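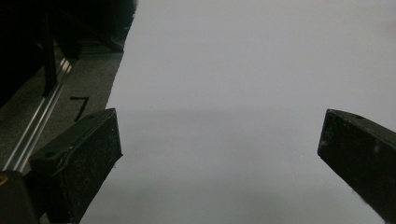
I have written Christmas letters every year since I moved to Moncrieff, and this year I nearly didn't bother. Stamps have gone up again, my handwriting has got worse, and most of the people on the list could get the same news from me by phone. In the end I started in the last week of September, which is early for me, and finished the last one on Monday night.

I do them by hand. I tried a printed round robin once and two people told me it read like a gas bill. The handwritten ones are shorter, and each person gets the bits that matter to them. My aunt wants to know about the garden. My old neighbours in Flarnow want to know who has moved into the flat upstairs (a couple with a cello). My cousin in Pustavberg only wants to know when I'm visiting, and I still can't tell her.

The paper is the part I'm fussy about. For years I used a cream laid pad from the stationer's on the corner, and when it shut I bought whatever the supermarket had. The ink came through so badly that I could only use one side. This autumn I ordered a pack of 400 sheets from Drollel, plain white, no lines, and it is good. A fountain pen doesn't feather on it and you can write on both sides if you don't press hard. At the rate I get through it, the pack should see me into my old age.

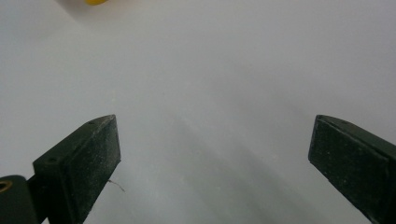

*Plain white, no lines.*

I don't draft. I used to, and the letters came out stiff, as if I were applying for something. Now I keep a page at the back of my diary and jot things down through the year – the leak in March, the good week by the sea, the book I couldn't finish. When I sit down to write I look at that page first. If I make a mistake I cross it out and carry on. Two lines of crossing out is my limit before I start again.

Eight letters went abroad this time. I missed the last posting date for three of them, so they will arrive in January and I have said so in the first line. The rest went second class on the 10th. I am told some are still sitting in a sorting office because of the strikes, and I don't mind that much. A letter in January is nice to get too.

I've had four back so far. One is six pages long and mostly concerns a boundary hedge. Another has a recipe for red cabbage in it that uses far more vinegar than mine, and I'm going to try it on Sunday with the ham.

It's 23 December 2022 as I type this and there are still two envelopes on the hall shelf without addresses. Both people have moved and neither has told me where. I'll ring round after Boxing Day.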